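I've put the Mivar suture pad through more than 38 practice sittings since September, and I must say I've grown rather fond of it! The red surface has a lovely fine texture, with tiny pale flecks all through the colour, and it's a treat to look at on a grey evening.
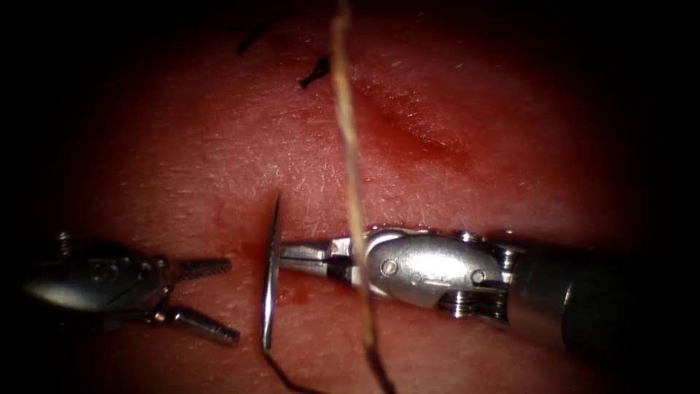 Curved needle held over the red pad, grasper jaws open at left.

Caroline Mutiso put me on to it, and at 22 dollars (I bought 2) I'd happily order again.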